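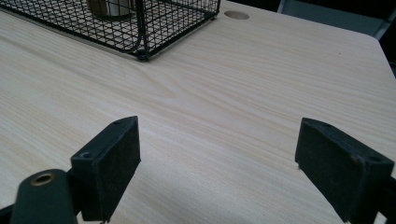 ## Bedik hand gripper: questions we receive often

Bedik is a small gripper that you hold and move by yourself. We build it in a shared workshop, in the evenings. Please read this page before you write to us.

**Which parts must I print?**

The two fingers, the body and the arms. The full set took 11 hours on our printer. Black filament is not required, we only had much of it.

**How do I put in the brass inserts?**

With a soldering iron, slowly, and straight from above. Stop when the ring is level with the plastic. If it goes in crooked, warm it again and correct it before it cools.

**What do I glue on the fingers?**

Any dark, matte pad with good grip is fine. We tried smooth tape first and small cans were slipping. The pads collect dust and lint very quickly -- clean them with a damp cloth and let them dry before you continue.

**Can I use the fingers from Mevach?**

Yes, but the screw holes are 21 mm apart on those, so you need the adapter plate from the Usmani folder.

**How heavy is it?**

Our last one was 519 grams with screws. My wrist becomes tired after half an hour, so I make pauses.

**Do the fingers wear out?**

We did some 1000 closings with one pair. The pads needed changing, the plastic was still good.

**Is a special table necessary?**

No. An ordinary desk with a wire basket for the small things is enough. If the desk has a cable hole, cover it, I have lost two screws in this way.

**Will there be a motor version?**

Dalalov is our name for it, and it is planned for June. At the moment it closes too hard, and we don't share the files yet.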